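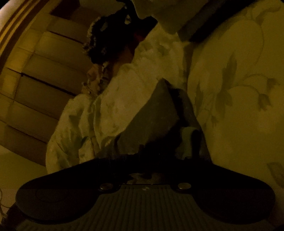

A reader in Vestwood writes that she threw out all her pajamas in February, bought one leaf-print wrap and has never slept better. Good for her. She also wants to know why this newsletter is so grumpy about loungewear.

Fine. I have now read the spring catalog from Grivau, which sells a robe as "a bedroom reset." It costs 83 dollars. A robe is a thing you put on so you can get up and make coffee. I like a loose one with wide sleeves and a leafy pattern as much as anyone, and I will wear mine until the cuffs go, but it has not reset anything. The laundry is where it was.

Giltmont goes further. Its booklet gives nine rules for the bed, the first being that nothing dark goes on a white duvet. Who lives like that? A pale duvet gets heaped up, something dark gray lands in the middle of it, and a cord or strap of some kind ends up in the folds. Pull the cover straight and you have a made bed again, no booklet needed.

The claim I mind most is that 3000 households "changed their mornings" with the Bakhtiari method, which is folding. I wrote to ask how the mornings were measured and got a discount code back. Folding is useful for sweaters. For a wrap made of soft cloth I think it's a waste of time — it slides apart in the drawer, and you shake it out anyway. Use a hook on the back of the door.

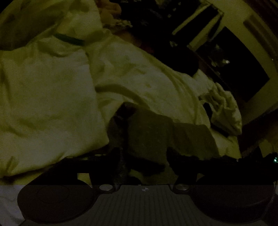

Letters and corrections

The sheet-washing chart in our last issue had two columns swapped. The corrected version is at the front desk.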